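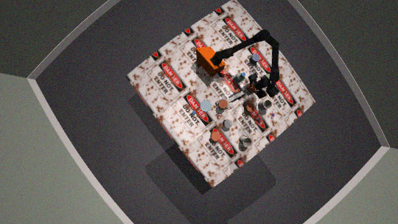
Week 5: Who moves the cans now?

Okay, last week we did history, so let's get to people. I spent May talking with packers at Riteck and Wisico, and the thing I kept hearing was that the lifting went away and the watching came in. Henok Seyoum used to pick and place all shift. He now looks after 2 cells, and he told me his back is great and his eyes are shot!

So think about layout first. A mixed table (boxes, cans, odd little flat things) is a breeze for a person and a headache for an arm, and somebody has to decide what goes where.

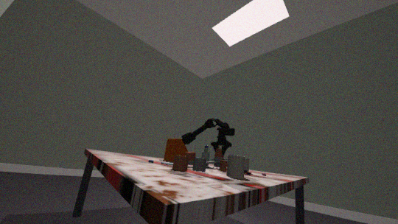 Fig. 2. Arm over a mixed table, simulated.

Ronaldo Rezende disagrees with me on training, by the way. He gives new operators 10 hours in simulation before they touch a real cell; I'd want more, plus a say in the task order. Bring your own view, and one job you've had that changed this way.

Related handouts
Malý: shift handovers after automation
Bulisik case, part 2
Reading list, Week 6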